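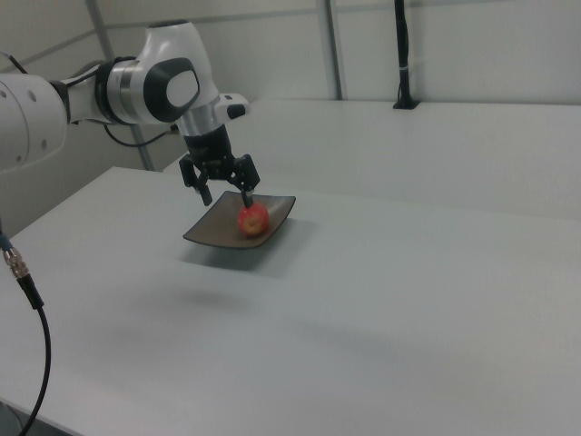
Miklós Balogh wrote to me after my last column to say that I was being unfair to open-plan libraries, and that the one in Harham had never been busier. He may be right about busy. The door counter logged 3,933 visits in June, up from 2,313 the June before, and the town has been quoting the pair ever since.

I have a few doubts. The counter sits at the new entrance, which is also the shortest way from the parking lot to the post office. I cut through there myself, twice a day when it rains, and I assume I went into the total each time. Loans are missing from the town's leaflet. So is any word on how long people stay.

What we lost is easier to describe. The old reading room had 70 seats and a door that shut. Now there are benches, a coffee bar, and a low hum that starts when the place opens and goes on until closing. I tried to read a long history of the Druvska canal there in the spring and gave up on page 2. The man beside me was selling a boat over the phone. Good boat, by the sound of it.

Balogh says quiet rooms put people off, teenagers above all. Maybe some of them. But the teenagers I used to see before exams came for the quiet, as their homes didn't have any, and I would like to know where they go now. Has the town asked them? I wrote to find out and got the leaflet back.

Put the door back on one room – any room – and count that too. I'd believe those numbers sooner.

14 comments | 31 shares

Recent columns
Who wanted the Morikawa clock moved?
Parking at Bestar, again
Against the suggestion box

Contact the editor | All rights reserved | Back to top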